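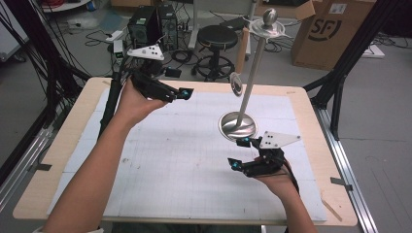
Two hand-held grippers at the demo table, with the steel stand on the paper sheet between them.

So I finally made it to the open day at Utness on March 4, 2018, after missing the January one with a nasty cold. Parking was a pain (go around the back, the front lot fills up early), but I got in with a group of 8 and we were handed over to Radoslava Hrubý, who runs the Clisasus project and talks even faster than I do.

I loved this stop the most! You hold one gripper in each hand, and there's a white marker plate with black spots on top of each one so the system can follow where your hands go. The fingertips have little cyan-blue pads on them and I kept staring at those when I should have been listening. On the table was a shiny metal stand, a thin rod on a round base with a ball knob up top, and a small metal ring to go with it. Radoslava told us they record people doing a job like this over and over, 40 runs to a set, and the recordings are what the robot learns from later.

Then we got to try. I went third and was terrible at it. Your own fingers want to do all the work and you have to squeeze the handle instead, and I kept coming at the ring from the wrong side. A teenager from Plemelov got the hang of it in 3 tries, so there's that.

One man asked if it hurts your wrists after a while, and she said they swap people out every 40 minutes. Fair enough, mine were sore after six!

Coffee was in the Zarei room down the hall, with very good poppy seed cake. Bring cash for the cafeteria if you want a real lunch.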